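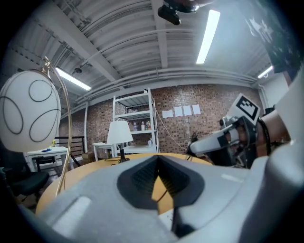
Inicio > Casa > Trucos y apaños > Lámparas y cables

Usamos cookies propias y de terceros para recordar tus preferencias. Si sigues leyendo, entendemos que te parece bien. Aceptar | Configurar

Lámparas, pantallas y cables: mis trucos para que no te amarguen la tarde

9/8/22

Llevo una temporada cambiando de sitio todas las luces de casa (sí, otra vez) y me habéis escrito bastantes para preguntarme cómo limpio las pantallas de tela, qué hago con los cables y si de verdad merece la pena una lámpara de pie de esas de arco. Pues vamos por partes, que hay tela que cortar, y nunca mejor dicho.

Primero, desenchufar

Ya sé que lo sabéis, pero yo misma he pasado el trapo con la lámpara enchufada más veces de las que me gustaría confesar. Se desenchufa, se deja enfriar la bombilla un buen rato y luego se toca. Si la lámpara tiene el interruptor en el cable, con apagarlo no basta. Y nada de trapos chorreando cerca del portalámparas, por favor.

Pantallas de tela

La pantalla de tela blanca es preciosa y es una esponja para el polvo. Durante años la mía la limpié con un trapo húmedo y lo único que conseguí fue convertir el polvo en barro y dejar unos churretes grises que no salieron jamás. Ahora lo hago siempre en seco. El mejor invento es el rodillo quitapelusas, el de la ropa: se pasa de arriba abajo, siguiendo la forma de la pantalla, con la otra mano puesta por dentro para que no se hunda la tela. En las que son más anchas por abajo que por arriba hay que ir girando la lámpara poquito a poco, porque el rodillo se va de lado y te dejas franjas.

Para la costura y el ribete, una brocha de pintar limpia y suave. La mía la compré en una tienda de manualidades y tiene un papelito pegado que pone LÁMPARAS, porque si no acaba barnizando una silla.

Si hay una mancha de verdad, goma de borrar blanca. Blanca, de las blandas, que las de color tiñen. Se frota despacito y se sopla. Con la grasa de la cocina no he podido nunca, así que si alguien tiene un truco que no incluya tirar la pantalla a la basura, que me lo cuente en los comentarios.

Las bolas grandes

Las pantallas redondas y grandes dan una luz estupenda, muy repartida, pero cogen polvo por arriba, justo donde no se mira. Un plumero de microfibra con mango largo y listo. Si la bola es de plástico o de cristal admite un paño apenas húmedo con una gota de jabón de fregar; si es de papel, ni se te ocurra, solo plumero y mano ligera – y aun así contén la respiración.

Cuando lleva un dibujo por fuera, líneas o círculos o lo que sea, pruebo siempre en un trocito que dé a la pared. Hay dibujos que aguantan todo y otros que se van con mirarlos. Mi amiga Shona Bolger le dio con limpiacristales a una suya muy bonita de la marca Gundetti y se quedó con medio dibujo en el paño. La tiene girada hacia la esquina desde entonces, y oye, tampoco queda mal.

La lámpara de arco y dónde ponerla

Me encantan, pero piden sitio. Antes de comprarla, coge un metro y mide desde la pared hasta donde quieres que caiga la luz, y mide también la altura por la que va a pasar la gente. Yo esto no lo hice con la primera y en mi casa todos saludábamos a la lámpara con la frente. La que tengo ahora me costó 82 euros de segunda mano y la base pesa lo suyo, que es justo lo que quieres: si la base se levanta al empujar un poco el arco, mala cosa.

Sobre una mesa redonda quedan muy bien. Pon la base por fuera, donde no estorbe a ninguna silla, y deja que el arco entre por encima. Lo del centro exacto a mí me da igual, la verdad, prefiero que se pueda sacar la silla sin hacer contorsionismo. Si tienes además una lámpara pequeña encima de la mesa, enciende una u otra según lo que estés haciendo; con las dos a la vez en una mesa clara a mí me molesta el reflejo.

Para el metal dorado, paño seco de algodón. Nunca productos de limpiar metales, que muchas veces es solo un baño finito y te lo llevas por delante. Las huellas de los dedos salen echando el aliento, como con las gafas.

Los cables, mi cruz

Voy a decir una cosa impopular: no me gustan las cajas de esconder cables. He tenido dos. Acaban llenas de pelusa y cada vez que quieres desenchufar algo hay que abrir el cofre del tesoro.

Lo que hago con el cable que sobra en una lámpara de mesa es enrollarlo flojo, en una vuelta del tamaño de un plato de postre, y cerrarlo con una tira de velcro. Flojo, insisto! Los que lo enrollan apretado alrededor de la base lo acaban pelando por el mismo sitio. Y tampoco conviene dejarlo muy recogido en un montoncito si la lámpara va a estar horas encendida.

Las tiras de velcro las compro en rollo, en la ferretería McPhee, y las corto a medida. De un rollo sacas un montón y se reutilizan siempre. Las bridas de plástico las dejo para lo que no pienso mover nunca (el router y poco más).

En la mesa redonda el cable es más difícil de disimular, porque no hay una pared donde pegarlo. Yo lo bajo por el lado de una pata y lo sujeto por debajo del tablero con un par de ganchitos adhesivos. En madera, limpia antes con un paño con alcohol, deja secar y prueba en una zona que no se vea. Y al despegarlos, secador de pelo tibio y paciencia.

Si el cable tiene que cruzar un paso, mejor cambia la lámpara de sitio. Ya sé que da rabia, pero lo de meterlo debajo de la alfombra no, que ahí se pisa, se calienta y no te enteras.

La mesa de madera clara

Las bases de las lámparas arañan. Todas, también las que dicen que no. Fieltro adhesivo por debajo, del fino, y cambiarlo cuando se ponga duro, porque se le clavan miguitas y entonces raya más que el metal. Yo lo repaso en marzo, cuando hago la limpieza grande, y así no se me olvida.

Si ya tienes el redondel marcado, en la madera encerada a veces se disimula con un poco de cera incolora y mucho frotar. Yo uso la de Adunia, que huele a colegio antiguo y me dura años. En madera barnizada la cera no hace gran cosa, ahí pones un mantelito y a vivir.

Guardar las que no usas

Las pantallas, fuera de su base y dentro de una caja de cartón amplia, con una sábana vieja por encima. Nunca una bolsa de plástico cerrada, que en el trastero se crían humedades. Puedes meter una pantalla dentro de otra si pones papel de seda en medio. Papel de periódico no, que mancha! Los cables, con su velcro y una etiqueta que diga de qué lámpara son. Yo compré unas cajas de Bamholm de 58 centímetros de lado y me cabe una bola mediana con holgura.

Ah, y apunta el tipo de casquillo en la caja, fino o gordo. No sabes la de viajes a por bombillas que me ha ahorrado esa tontería.

Para la próxima quiero hablar de apliques, que me ha escrito una lectora con uno que zumba y llevo desde entonces escuchando los míos. Si os pasa lo mismo, contadme antes qué bombilla lleváis puesta.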